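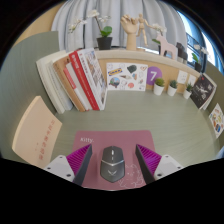 作業ノート 12月 日曜 午後

今日は藍の発酵建ての続き。工房にはAivarと自分の二人。Austra Kļaviņaは夕方から合流。

甕の状態
朝いちで甕1を攪拌。泡の色は赤紫寄りで、先週より粘りがある。匂いはきつくない。pHは11のまま動かず、石灰は足さなかった。甕2は泡が消えるのが早い。ふすまを煮て冷まし、昼前に入れた。液温が夜のあいだに下がるようなので、毛布をもう一枚巻いた。ヒーターの目盛りは触っていない。

試し染め
綿の端布を甕1に3分、空気にさらして水洗い、を繰り返した。3回目で中くらいの縹色。端のほうにむらが出た。布を入れるときに空気を抱かせたのが原因だと思う。次は湯通しを長めにして、水の中で完全に開いてから入れる。麻は同じ回数でも明らかに薄い。精練が足りないのか糸の撚りのせいか、まだ分からない。Aivarは精練だと言う。ソーダ灰で煮直した麻を一枚、比較用に残してある。

絹は今日はやめた。アルカリが強いうちは風合いが落ちる。以前Kikgateの展示用に染めた帯揚げがごわついたのを、まだ覚えている。

記録の付け方
布見本の札番号が台帳とずれていた。2271の札が二枚あり、片方は春に染めた木綿のもの。そちらに枝番を付け、台帳にも書き足した。札を切る前に台帳の最後の行を見ること。表計算のほうは明日直す。列の順番は紙の台帳に合わせる。

Teltcombeから注文の手ぬぐい12枚は、甕1の調子が続けば今週中に染められる。色は見本帳の四段目。型を使わない無地なので、むらがそのまま見える。一度に入れるのは二枚まで。

すくも
残りは一俵と少し。Sarmīteさんに次の仕入れを聞いたが、値段の返事はまだ。春に甕を建て直す分を考えると、年内に決めておきたい。

夕方、Austraが甕2を見て、もう一日は混ぜずに置いたほうがいいとのこと。自分は混ぜるつもりだったが、任せることにした。蓋に「攪拌なし」と紙を貼った。

明日やること
甕1のpHと液温を朝と夕方に測る
麻の煮直し分を甕1で試す
ゴム手袋の買い足し（Lサイズ）
流しの排水口の網を交換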